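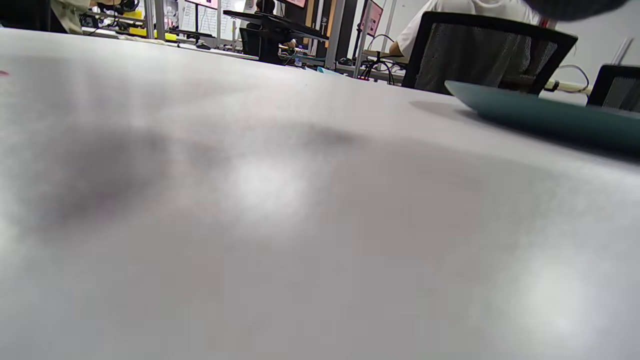
OK, thread time. I've spent a week reading about drumlins and my household has asked me to take it elsewhere.

A drumlin is a long, smooth hill shaped like half an egg lying on its side. Ice sheets left them behind in swarms. The one I walk the dog up is called Kirkegaard and it's 60 feet tall, so please hold your applause.

Everyone agrees that ice was involved. That's where the agreement packs up and goes home.

Camp one says the ice slid over soft wet sediment and molded it, the way your palm leaves ridges in dough. The hills are built up from stuff the glacier dragged in.

Camp two says the hills were there already, more or less, and the ice carved away everything around them. Same egg, opposite recipe.

Camp three says giant floods under the ice did it. Camp three does not get invited to many dinners, but they always bring maps.

The annoying part is that when people dig into drumlins they find all of it. Some are packed clay and stones top to bottom. Some have a core of neat sand layers with a thin coat of glacial mud on top. Some are mostly bedrock wearing a hat.

Ekow Aryee, who taught the night class I took in October, had a line about this: "Any theory can be proved if you get to pick the hill." He then picked a hill.

The hill was Plukis, out past the gravel road. The county cut through one end of it to widen the turn, so you can see the inside without owning a backhoe.

Bottom half: sand in tidy layers, tilted a little. Top half: gray-brown mess with cobbles stuck in it like raisins. The line between them is sharp enough to put a finger on. I put a finger on it. Very moving.

Ekow reads that as old river sand, later run over by ice that shaved it into an egg and smeared mud on top. Brynhildur Briem, same class, same finger, reads it as the ice shoving the sand into a heap first. They were still at it in the parking lot.

My own contribution was asking whether it could be both. I was told it's always both, in the tone you'd use on a child who has discovered lunch.

There are 1,694 drumlins on the map sheet Brynhildur lent me. Nearly all of them point the same way, blunt end toward where the ice came from, tail trailing off downstream.

Except 2 near Hurketti that sit sideways. The booklet that goes with the map calls them "anomalous" and moves on quickly to the subject of peat.

I have walked one of the sideways ones. It looks like a hill. There's a cow on it.

Anyway, if you live in drumlin country your road probably goes up and down in one direction and runs dead straight in the other. Blame the ice, then pick a camp.

Going back to Plukis on Friday with a trowel and a better hat. If the landowner is reading this, I did email.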